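Smarte Steckdosenleiste: Drurnance oder Skosska?
Dezember, von Vlasta Kos
Lesezeit: 2 Minuten

vlasta_k schrieb:
Ich suche eine schaltbare Steckdosenleiste für den Schreibtisch. Dran hängen zwei Monitore, ein Notebook-Netzteil, die Lampe und ein kleiner Drucker. Bisher hatte ich eine einfache Leiste mit Kippschalter, aber der sitzt hinten an der Wand und ich komme schlecht ran. Im Blick habe ich die Drurnance mit sechs Dosen und die kürzere von Skosska. Beide lassen sich pro Dose schalten und messen den Verbrauch. Die Drurnance braucht ein Konto beim Hersteller, die Skosska läuft wohl auch im lokalen Netz. Hat jemand eine davon länger in Betrieb?

brunnenweg7 schrieb:
Die Skosska habe ich seit dem Frühjahr. Schalten geht ohne Konto, die Zeitpläne bleiben auch bei Internetausfall erhalten. Die Messung ist bei kleinen Lasten ungenau. Mein Monitor im Standby wird mit 0 Watt angezeigt, das Messgerät sagt 2 Watt. Für große Verbraucher reicht es.
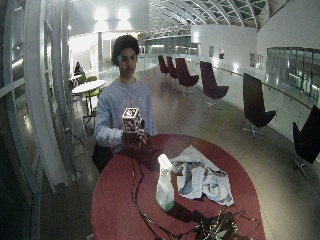
Zur Drurnance kann ich nur sagen, dass mein Bruder sie zurückgeschickt hat. Die Dosen liegen so eng, dass ein Steckernetzteil immer die Nachbardose verdeckt. Von sechs konnte er vier benutzen.

kabelsalat schrieb:
Das mit den engen Dosen stimmt nur für die alte Version. Bei der neuen sind sie um 45 Grad gedreht, da passt alles nebeneinander. Ich habe sie unter der Tischplatte verschraubt und bin zufrieden. Das Konto stört mich nicht, man legt es einmal an und sieht es nie wieder.

brunnenweg7 schrieb:
Bis der Anbieter den Dienst einstellt. Hatte ich bei den Zwischensteckern von Vandmont, danach konnte man sie nur noch am Gerät schalten. Etwas mit Kontozwang kaufe ich nicht mehr.

kabelsalat schrieb:
Die Drurnance hat pro Dose eine Taste. Im schlimmsten Fall ist es eine normale Leiste mit Tasten. Den Verbrauch schaut man sich nach der ersten Woche sowieso nicht mehr an.

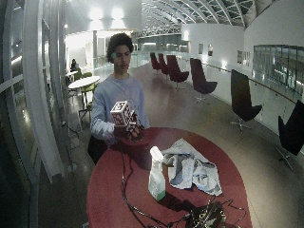
Wichtiger finde ich die Kabellänge. Bei der Skosska ist das Kabel zu kurz für einen höhenverstellbaren Tisch. Eine zweite Leiste dahinterzuhängen sollte man lassen.

petrenko_l schrieb:
Wenn Geld keine große Rolle spielt: Lüthi baut eine Leiste mit Metallgehäuse, Überspannungsschutz und austauschbarem Kabel. Kostet 279 Euro, das ist viel. Dafür lokale Steuerung und die Messung passt auch im Standby. Im Büro laufen davon sieben Stück ohne Ausfall.

vlasta_k schrieb:
279 Euro sind mir für eine Steckdosenleiste zu viel. Höhenverstellbar ist mein Tisch nicht, das kurze Kabel wäre also kein Problem. Ich nehme die Skosska und melde mich, wenn sie eingerichtet ist.

Kommentare

Lorne Petrenko: Nachtrag zur Lüthi, das Ersatzkabel muss man extra bestellen, es liegt nicht bei.

tintenfass: Drucker lieber nicht hart ausschalten. Meiner reinigt bei jedem Einschalten die Düsen und das kostet Tinte.

Vlasta Kos: Danke, dann bleibt der Drucker an der Wandsteckdose.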